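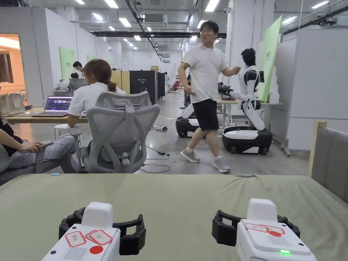 Mesh Chairs, Hard Floors: Do People Sit the Way the Catalog Says?
Final report, Interior Products Studio
Yeison Londoño, Ruth Huaranga, Jhosep Nina
Advisor: Marlene Lopes

1. Why we picked this

Every furniture catalog we read in March promised the same thing. Buy a mesh chair with a headrest, put it at a good desk, and people will sit well for hours. The Pluritz catalog goes furthest and says its task chair "supports the whole working day." We wanted to know what a working day meant, and who had been asked. The catalog doesn't say.

Our question was narrow. In a large shared workroom with a concrete floor, do people use the features that make an ergonomic chair expensive? A Pluritz chair lists at $900. A plain one from Jelinura costs far less, and if the extras go unused the difference is hard to defend.

2. Method

We gave a paper survey to 29 people who work at desks in open rooms. We also watched people sit, on 8 separate visits, and wrote down posture every ten minutes. Jhosep did most of the watching. Ruth wrote the survey, and we now think two of her questions were leading (she agrees about one of them).

We had planned a comparison with fixed-back chairs and dropped it when the loan fell through. That hurts the report more than anything else in it.

3. What we found

The backrest gets used. That much we'll give the catalog. People leaned on it when they were reading or talking, and several survey answers mentioned that mesh is cooler than foam.

The headrest is another story. With a laptop on an ordinary desk, the screen is low and the head goes forward, away from the support. In our notes the headrest was touched mainly during phone calls. A headrest that works only when you stop working is a strange thing to pay for.

Armrests fell somewhere in between. People rested a forearm on one side and let the other arm do whatever it was doing. We never saw anyone adjust the height, although 1000 words of the Pluritz manual explain how.
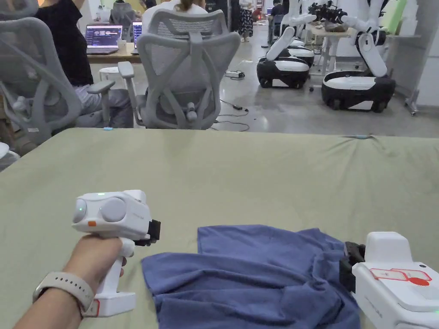

Figure 1. Gray mesh chairs and laptops at the wooden desk, with the padded table in front.

The fabric-covered table came up in our notes too. Its green surface is soft to lean on, and a cloth can lie on it bunched up without anybody feeling a need to put it away. We think a soft surface invites clutter, but we can't prove it from our notes and Marlene Lopes told us to say so.

4. The rest of the room

Pale concrete looks clean and is easy to sweep. It is also hard on anyone who stands. The light wooden standing desk, with its thin metal legs, is a nice object, and we're not convinced that standing at one on bare concrete is better than sitting badly. No survey answer claimed it was.

Cables are a real complaint. A power strip on the floor with black cords running out of it is exactly what chair casters dislike, and eleven survey forms said something to that effect. Cable trays are cheap. We would spend on those before headrests.

The small white round stool may be the most honest seat of the lot. It makes no claims about your spine.

5. Limits

The sample is small and most of it came from friends of friends. Ten-minute notes miss nearly all movement. We did not measure comfort, only what people did and what they told us, and those two often disagreed.

Eliécer Usuga read a draft and pointed out that an unused feature may still be worth having for one person in the room. Fair enough. We would like to see a seller test that before charging everyone for it.

Submitted Aug 17, 2020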